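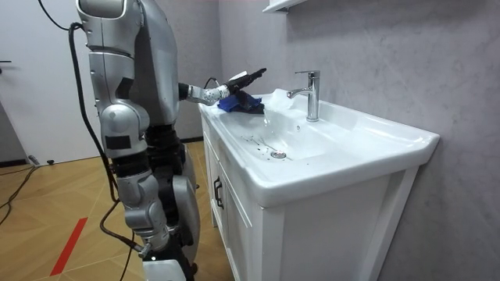 Keeping a Small Bathroom Sink Sweet (and Draining)

Monday, February 8, 2021

I've been meaning to write up my sink routine ever since we moved to Vatness, where the water is so hard you could practically chalk a sidewalk with it. Our old place in Foltusby never had this trouble, so I had to learn from scratch!

The slow drain
Skip the bottled stuff for now. Pull the stopper, fish out the hair (a zip tie with little notches cut in the sides is perfect) and then give it half a cup of baking soda followed by half a cup of plain white vinegar. Let it fizz for 30 minutes and flush with hot tap water – not boiling if you've got plastic pipes underneath. I do this every other week, usually while I'm on the phone with my sister.

Crust around the faucet
Soak a paper towel in vinegar, wrap it around the base and walk away for 14 minutes, which happens to be how long my coffee and crossword take. Then an old toothbrush. Don't leave it on overnight like I did in July, when I took the shine right off a handle. And keep vinegar away from marble or any other natural stone.

Cabinet doors that won't line up
Most newer hinges have 2 screws you can play with. One moves the door side to side and the other pulls it in or out. Open the door to 90 degrees, give a quarter turn, close it, look, repeat. Use a hand screwdriver, please – I've stripped enough of them with the drill.

Under the sink
I slide a cheap boot tray in there. If the trap starts dripping, you'll see it before the cabinet floor swells up. Wipe it out when you change the towels.

Re-caulking the back edge
Get every scrap of the old bead off first, then rubbing alcohol, then let it dry. Tape above and below, run the bead, smooth it with a damp finger and pull the tape right away while it's still soft. I leave mine alone until the next day, whatever the tube says.

Next time I'll get to the shower door, if the new sweep ever shows up from the hardware store in Wirkilley.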